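Hand-held gripper demonstration

Hand-held gripper demonstration is a way of gathering examples for robot learning in which a person carries out a task using grippers held in the hands. The movements are recorded and later used to train a control program, usually called a policy, for a robot fitted with similar grippers. No robot needs to be present while the examples are gathered. The method is one of several forms of learning from demonstration, along with teleoperation and kinesthetic teaching.

Equipment

A typical set consists of one or two grippers, each opened and closed by the person holding it. Many designs carry a cube printed with black and white square patterns, known as fiducial markers. Software finds the markers in the video and works out the position and angle of the gripper from them. A cube is favoured over a flat plate, as at least one face can usually be seen when the hand turns. Some systems leave the markers out and rely on motion sensors, or on matching features of the room between one video image and the next.

Power and data may pass through a cable or be handled on board. Cables are cheap and dependable but limit how far the person can walk, and they can catch on furniture. The Boltik gripper, used mainly in teaching labs, was first sold with a cable only.

Recording

Each attempt at a task is called an episode. The person starts from an agreed position, does the task at a steady pace and stops. Common household tasks include folding cloth, clearing dishes and arranging cushions. Two-handed work is recorded with both grippers on the same clock, so that the pushing of one hand and the pulling of the other can be matched later.

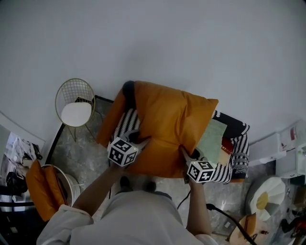

Soft objects are harder to deal with than rigid ones. A cushion changes shape when it is squeezed, and the same grip can give a different result each time. Collectors therefore record many episodes with the same object, changing where it starts and which part is held first. The Zuvier household set contains 3000 episodes, of which 864 involve cushions or bedding.

Checking and labelling

Episodes are reviewed before use. Those in which the markers were hidden for too long, or in which an object was dropped, are taken out or placed in a separate group. In the Zuvier set, 328 episodes were put aside in this way. Some groups keep failed attempts on purpose - a policy can learn from a recovery as well as from a clean run. Labels normally give the task, the objects and the times at which each step begins and ends.

Limitations

A person's arms can reach in ways that a robot's arms cannot, so some recorded movements have to be slowed down or discarded. Marker tracking suffers in poor light and when one hand passes in front of the other. The feel of an object is also lost unless the gripper has force sensors.

See also

Barik calibration
El-Sayed episode format
Learning from demonstration
Teleoperation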